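Arkico开放日参观记:双臂工位与数据车间
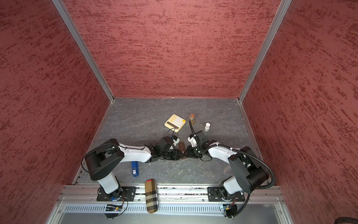
1月底我去了一趟Arkico的开放日,地点在他们租用的旧厂房二层。报名是同事Ratih Mandagi帮忙填的,她在Ganda做包装线改造,一直想看看双臂设备能不能接到后段的零散件分拣上。她临时去不了,让我代她看,回来写一份东西。下面按参观顺序记,价格部分单独发给她,不放在这里。

签到在一楼,领胸牌,每人发一张流程单,上面印着2021年1月28日和各时段安排。上午一批,下午一批,每批上限50人,我在下午那批。进车间前要把背包存起来,手机可以带,拍照只限黄线以外。黄线里面由工作人员操作。

开场是Si-eun Yeom讲的,她负责双臂项目。讲得不长,没有放宣传片,直接说了这条线目前做什么:让两只机械臂在一个小台面上处理日常小件,靠人遥控带着做,把过程录下来,再拿去训练。她说他们去年6月才把工位定型,之前的版本底座是分开固定的,换一次位置就得重新标定,后来改成两臂共用一根铝型材横轨,标定的时间省下不少。

车间里这样的工位一共5个,围成开口朝前的小隔间。我看得最久的是红色内壁的那一个。三面墙都是带刷痕纹理的红色,台面是灰色石纹,两臂装在前沿的横轨上,肩部是黑色的圆形大件,小臂是白色的,走线有一部分直接夹在小臂上方。横轨下面是一排长条形散热孔,两块安装板下面各挂一块小电路板,线是露在外面的。我问过要不要加罩子,工作人员说量产版会加,现在这样方便换。

台上放的都是普通东西:计算器、橙色盖子的小玻璃罐或塑料罐(我没有上手,分不清)、白色小药瓶、一个像U盘或读卡器的蓝色小件,还有一只格纹眼镜盒,横着压在台面和横轨之间。两只夹爪在台面中间对着,中间是一个棕色的扁平小件,形状像吊牌。

演示的内容是双臂配合拿小件。操作员坐在隔间外侧,手里是一对主手,动作一比一传到台上的两臂。小件太薄,平放时单爪不好下手,要另一只在旁边挡一下。我站在黄线边上看了几轮,第一轮夹住后滑脱,操作员退回去重来,第二轮交接成功,放到了指定位置。速度不快,比人手慢很多。Si-eun Yeom说录制阶段不追求快,动作犹豫太多的片段会在后面筛掉。

有人问为什么墙面要弄成红的。她的回答是各个工位的墙面和台面都不一样,隔一段时间还要换,物件也轮换。目前物件库里登记了122种,大部分是在附近超市和文具店买的。每次开录前从库里抽一批,随手摆,不要求摆整齐。

隔壁一间是做夹爪的。夹爪的指尖有白色和黑色两种材料,参观时桌上摊着磨损后换下来的旧件,可以拿起来看。磨损集中在指尖内侧靠前的一小段。负责这间的工程师说,夹硬边的东西最费指尖,软包装反而没什么问题。我问更换要多久,他当场拆了一个,两颗螺丝,换完再走一遍零位,时间比我预想的短。驱动部分他们没有自己做,用的是Stadora供的电机模块,腕部几个关节是同一型号,备件只用备一种。

再往里是数据间,不让拍照。墙上有一块屏幕显示各工位当天的录制进度,每个工位每班的目标是50段。一段从摆好物件开始,到两臂回到起始位结束。看回放的人逐段打标签,分为可用、待复核和作废。我看的时候屏幕上作废的比例不低,问了一句,对方说新操作员上岗的头几天都这样。操作员要先练够时间才能进正式录制,练习段不入库。

茶歇安排在一楼,有咖啡和小面包。遇到两位从Lau来的人,他们是做药房自动化的,关心的是药瓶和小盒子的抓取。他们提的问题比较具体:瓶子放倒了怎么办,瓶身反光怎么办。Arkico的答复是放倒的情况有录,但是数量少,透明件的效果目前不如不透明件,没有给成功率。Lau的人说想寄一批空瓶过来试,双方交换了联系方式。

后半段是自由提问。我代Ratih问了三件事。第一,能不能接在现有输送线旁边。答复是机械上可以,横轨长度能改,但台面要静止,目前不做移动中抓取。第二,负载。答复是这套臂针对小件,重一点的瓶装品不建议用。第三,现场需不需要长期有人看着。答复是试点阶段需要,他们会派一个人驻场,费用另算。

个人看法:如果Ganda那边只是想替换人工装箱,这套东西现在用不上,节拍差得太远。如果是后段退货件的分拣,品种杂、量不大,可以考虑做一次小范围试验。试验之前最好先把退货件里最常见的薄片类挑出来单独测,吊牌、说明书、卡片这一类,从演示看是难点。

参观有两处不太方便。一是黄线离工位远,站在后排只能看到手臂的背面,演示时最好早点往前站。二是二楼没有饮水的地方,想喝水要下楼,重新上来还得再验一次胸牌。

离场时交回胸牌,领一份纸质资料,里面有工位外形尺寸图和接口说明,我已扫描放到共享文件夹。下一次开放日时间未定,想去的可以先在他们的登记表上留邮箱。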